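My small, slightly embarrassing life as a bond investor

I bought my first government bond in February, mostly out of spite. My savings account had just cut its rate again (the letter called it "an update to your terms", bless them) and I was cross enough to go looking for something, anything, that paid a bit more.

What I ended up with was 2,580 pounds' worth of ten-year debt, bought through a little broking firm called Dravonus. I'd always thought bonds were for pension funds and people with boats. But the minimum was 200 pounds and the form took me less time than renewing my parking permit.

Then the price fell. I rang Pejman Nouri, who used to trade this stuff for Eder and now teaches evening classes in Prultby, and wailed at him for a bit.

"Are you selling it?" he asked.

No, I said.

"Then why are you looking at it?"

Fair point! He was very patient about the rest. A bond pays you a fixed sum every year, so if newer bonds come along paying more, yours looks stingy and people will only take it off your hands at a discount. Hold it to the end and you get the face value back, assuming the government in question is still paying its bills. I'd read that sentence in books at least 6 times and never taken it in.

What I hadn't thought about at all was inflation. My coupon is 3 per cent, and if prices in the shops go up faster than that, I'm getting poorer very slowly and with excellent paperwork. Pejman says this is the bit that catches out cautious people, who worry about losing money all at once and don't notice it leaking. He likes to keep some of his own in index-linked debt, though he grumbles that it's dear.

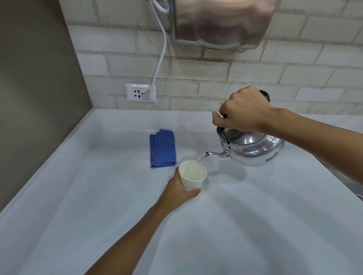
Time to pour a cup of water and take another look at the yield curve.

I've since signed up to Dorkik, a price-tracking site that emails me every time yields twitch. It was a mistake. I had it on my phone for a fortnight and became unbearable at dinner - my sister asked me to stop saying "basis points" in front of the children.

So the alerts are off and the bond is still there. My first coupon is due in the summer and I've already spent it, in my head, on a new garden hose.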